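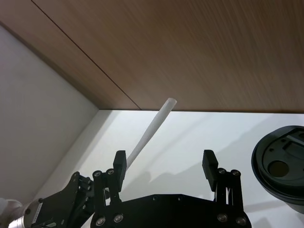
I came to Korkdale to sleep, and for the first two nights I didn't do much of it. It's a town of bakeries, and the bakeries start early! I'd lie there listening to the vans on the hill and think about bread until I gave up and put my shoes on. By the second morning I'd decided that warm brown wood with a fine streaky grain, set against a plain light gray wall, is pretty much the color scheme of a good rye loaf on a floured counter, so you can tell where my head was.

The place everyone sends you is Figueiredo, halfway up the main street, and yes, there's a line. I waited 40 minutes in November drizzle for a seeded roll and a coffee, and I'd do it again tomorrow (I did do it again tomorrow). The crust crackles all over your coat. Get there before seven if you want the cheese ones.

But my heart went to Malivik, down by the river, where the oven is 63 years old and they bake one kind of sourdough and that's it. No cakes, no sandwiches, and if you ask for it sliced they'll do it, but slowly. I bought two loaves for the train and ate most of one before Sirkoto, tearing bits off with my gloves on. The other went into my freezer at home, and I've been rationing it ever since, a slice at a time, with too much butter.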